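Setting Up a Two-Handed Gripper Table, Part 4: The Tabletop

OK, so the frame is bolted together and you've got a pair of hand-held grippers you're dying to try out. Me too! But give the tabletop an evening first.

I covered mine with white foam squares from Murnden, butted up tight, with tape at the rim. Don't glue them – you'll want to swap one out sooner or later. Pencil your marks right on the foam (mine's a mess already and I don't care).

Next, put whatever you're working around in the middle of the table. Then pick up something light and thin, one end in each gripper, and get used to moving your hands together. 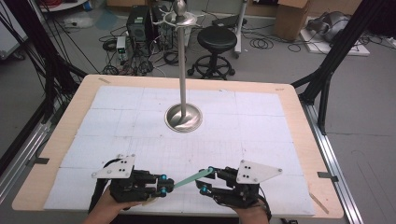 Both grippers on the pale green stick, with the metal pole standing behind it.

Keep your wrists loose and go slow. If the stick starts to bow, you're pushing your hands toward each other, so ease off a little. I did about 100 practice lifts before I felt okay with it, spread over 4 evenings in July.

Last thing is the cables. Leave enough slack that you can reach the far corners without a tug, then tie the rest back to the frame.

Part 5 is the Pokano software setup, so charge your laptop.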